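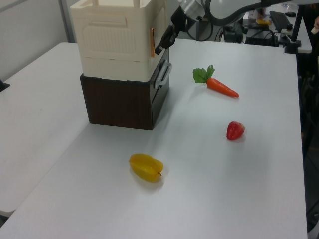 Zillcombe Local Records Office
Office diary, February 2023

The transfer of the Fraser deposit was completed this morning. The collection comprises 188 parish and estate maps, together with the rent books of the former Kovach brickworks, and had been held at the Venero annexe during the repair of the strongroom roof. All items were checked against the depositor's list on arrival. Two maps listed as separate sheets were found to be pasted together and have been set aside for the conservator.

The reading room opened at ten as usual. Requests were mainly for electoral registers and school admission books. One reader asked for the 1887 drainage plans, which remain closed until June while they are being copied.

Work continued on the card index. Some 2,000 entries are still to be typed, the greater part of them place names with more than one spelling. It was agreed that the older spelling should be kept in the heading and the modern form given in brackets.

Humidity in the strongroom was a little high at midday – the reading had settled by four. The new shelving for the rent books is to be fitted next week, and the east bay must be cleared beforehand.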